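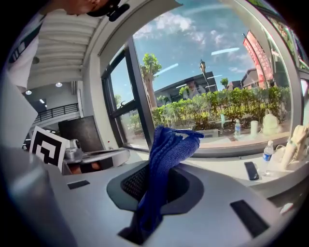 Etus Hand-Held Gripper
Home | Equipment | Data collection | Etus

Overview
Specifications
The Grokari cloth study
What's included
Ordering and loans

The Etus is a hand-held gripper with its own camera, built for recording manipulation tasks without a robot in the room. The operator holds the tool and does the job by hand. The recording is then used to train a policy for a robot arm fitted with the same fingers.

It was designed at Sison for work on soft goods: rags, towels, socks, knitted items. These are hard to handle because they change shape every time they are touched, and a grasp that looks fine from overhead can let go once the cloth is lifted. The camera on the Etus sits close behind the fingers, so the grasp stays in view for the whole lift.

Specifications

Fingers: two, soft, replaceable without tools
Maximum opening: 80 mm
Weight with battery: 517 g
Camera: one, wide angle, fixed mount
Recording: on board, to removable card
Pose tracking: from the camera and motion sensor, with a printed marker board for start-up
Colour: grey

Finger width is recorded with every video image. No separate calibration is needed after a finger change, but we suggest a short test recording before you start on real data.

The Grokari cloth study

Grokari is our in-house research project on picking up and placing crumpled cloth. The question was a simple one. If you have a fixed number of hours to collect demonstrations, is it better to spend them in one tidy lab or to move the tool from place to place?

Janelle Dimaculangan ran the collection and Elias Dabbas trained the policies. Two sets of recordings were made, equal in hours. The first came from a single bench with blinds down and the lights set. The second came from 25 different spots, including meeting rooms, a kitchen, a stairwell landing and tables beside large windows. The cloths were the same in both sets and were dropped in a heap before each try. Operators were asked to grip a fold near the top of the heap, lift, and place the cloth in a tray.

Both policies were then run on the same arm in a room that neither had seen. The one trained on the bench set did well with the blinds down and poorly with them up. It often closed the fingers short of the cloth. The one trained on the mixed set picked up the cloth more often in both conditions, and the gap was widest in full daylight.

A few other findings may be useful to people planning their own collection:

Clutter on nearby tables did no harm. Clearing the room before each session took time and made no difference we could measure.

Operators got faster through the first hour and then levelled off. Recordings from the first ten minutes were left out of training.

Strong light from one side caused most of the lost tracking. Placing the marker board on the shaded side of the work area fixed this in most cases.

Thin, smooth fabric is still a problem. The fingers tend to slide off it, and more data did not help. Ribbed knits were the easiest material we tried.

The study used one arm and one finger design. We have not tested whether the result holds for suction tools or for grippers with more than two fingers. Dabbas is repeating the trial on a second arm – a heavier one with a longer reach – and we expect to post those numbers in November.

What's included

Etus gripper
Two pairs of fingers
Marker board
Battery and charger
Memory card
Carry case
Printed quick-start guide

The Briltine software is a separate download. It checks each recording for lost tracking, trims the start and end, and exports in the formats listed on the Briltine page. Recordings that fail the check are set aside but not deleted, so you can look at them yourself before deciding.

Ordering and loans

The Etus is sold to universities, colleges and company labs. Lead time is 34 days from receipt of a purchase order. Spare fingers ship from stock.

Loan units are available to teaching programs for one term at no charge other than shipping. Please tell us what you plan to record and how many operators you will have. Units must come back with the card cleared.

Questions about the cloth study should go to Janelle Dimaculangan through the contact form. For repairs, choose "Service" from the same form and include the serial number from the base of the handle.

Page last updated 26 March 2018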